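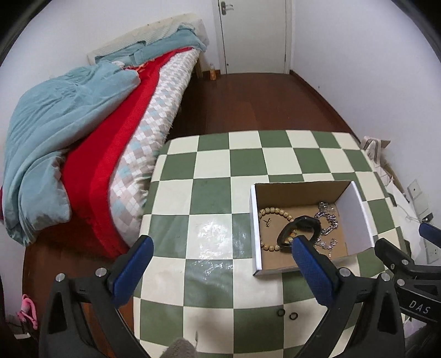 Figure 9-1. Box task at the table, with jewelry in the box and two small rings on the cloth.

9. Home Demonstration: The Box Task

This section covers the box task as it is run on a Rereck home visit. It applies to the hand-held grippers only. For the arm demonstration at the Griroston open day, go to Section 13. Revised 2021-07-07.

The task has two halves. In the first half, the demonstrator picks small wrist items and other pieces of jewelry up off a table and places them in an open box. In the second half the items come back out and are laid on the table again. Visitors may watch both halves and then try either one.

9.1 Before visitors come in

1. Choose a table that does not rock. A small square or round table is fine. The demonstrator must be able to reach the far side of the box without leaning on the table edge.

2. If the table has a cloth on it, leave the cloth on and smooth it flat. Check that it does not slide when you drag a closed gripper across it. If it slides, tape it underneath.

3. Sit where you will sit for the demonstration and look at the work area. Plastic-coated cloths throw back light from windows and lamps. Move the lamp or turn the table until you can see the smallest item clearly from your seat.

4. Place an open box on the table, on the side away from you. Use a box with low walls. Fold or tape any loose flaps back so they do not catch the fingers.

5. Clear the floor on the side where visitors will stand. Push bags, chargers and cords back to the wall. A bedroom leaves very little standing room, so bring people in 2 at a time and have the others wait in the hall.

6. Open a new session in Siltex and enter the visit number from the booking sheet. If Siltex asks for a station, enter 327 for home visits.

Note: Do not start the session until the grippers have been checked (9.2). A session that is started and then canceled still uses up a visit number.

9.2 Checking the grippers

1. Hold each gripper over the table and open and close it several times. Both fingers should move together. If one lags, check the linkage screws for play. Tighten by hand only.

2. Look at the finger pads. The ridges should be free of lint and hair. Wipe the pads with a dry cloth. Do not use hand sanitizer or glass cleaner on them.

3. Pick up a coin from the table with each gripper. If the coin drops twice in a row, change the pads before going on.

4. Swap hands and repeat step 1. Most demonstrators find one side stiffer than the other, and it is better to know which before people are watching.

CAUTION: Keep your own fingers out of the linkage when it closes. The openings in the arms are wide enough to pinch a fingertip. Say this to every visitor before handing over a gripper, and say it again to children.

9.3 Laying out the items

Use items from the household where the owner agrees, or the bag of items supplied with the kit. Do not use anything the owner would be upset to see scratched. Ask first, and write down what was lent on the back of the booking sheet.

A good mix has something stiff, something beaded, something that loops, and some fine chain. Lay the large items nearest to you and spread them so that no two are touching. Small pieces can go off to one side as a group.

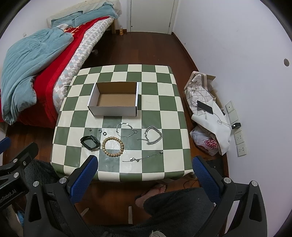

Leave a hand's width of free cloth between neighboring items if the table allows it. Fine chain should be laid open in a loop or pulled out to a line. A chain left in a heap tends to come up with whatever was next to it.

Small rings and earrings are the hardest items in the set. Visitors who start with them usually give up early. Point them to a watch band or a beaded bracelet for their first try.

9.4 Running the first half

1. Start the Siltex session and wait for the tone.

2. Begin with both grippers open and held clear of the table.

3. Pick up the stiffest item first. Bring the fingers down on either side of it, close, lift straight up, and carry it over the box wall. Lower it until it touches the bottom before you open the fingers.

4. Continue with the beaded items. Grip across a single bead. Gripping between beads lets the string slip.

5. For chain, close on the clasp or on a large link near one end. Use the second gripper to hold the tail if it is long enough to drag over the cloth.

6. Do the small pieces last. You may slide a ring to a clear square of cloth before picking it up.

7. When everything is in the box, raise both grippers and press Stop.

If an item falls on the floor, leave it there, finish the rest, and pick it up by hand after you have pressed Stop. Check under the bed and behind any bags along the wall.

Talk while you work if you are comfortable doing so. If you are not, ask a second team member to explain and answer questions from the doorway.

9.5 Running the second half

The second half follows the same steps the other way around. Two things are different:

Items in the box may have moved together. Lift the top one slowly and watch for chain hanging from it. If chain is caught, lower both back into the box and separate them there.

Items do not have to go back to their old places. Any clear spot on the table is fine.

9.6 Letting visitors try

1. Seat the visitor in the demonstrator's chair.

2. Hand over one gripper only. Give the second when the visitor has moved at least one item.

3. Do not guide the visitor's hand. Point to the item instead.

4. Stop after nine minutes or when the visitor asks to stop. Hands get tired sooner than people expect.

Visitor tries are saved as practice sessions. Choose Practice in Siltex before the visitor starts. If you forget, mark the session afterward from the list; this has worked since the December update.

9.7 Packing up

Return lent items to the owner by hand and go through the list on the booking sheet together. Shake out the cloth over the table, never over the floor. Wipe the pads, close both grippers, and put them in the case with the fingers facing the hinge.

Kits used in the Duangkaew area go back to the Duangkaew office the same evening. All other kits may be kept overnight if there is another visit booked for the next morning.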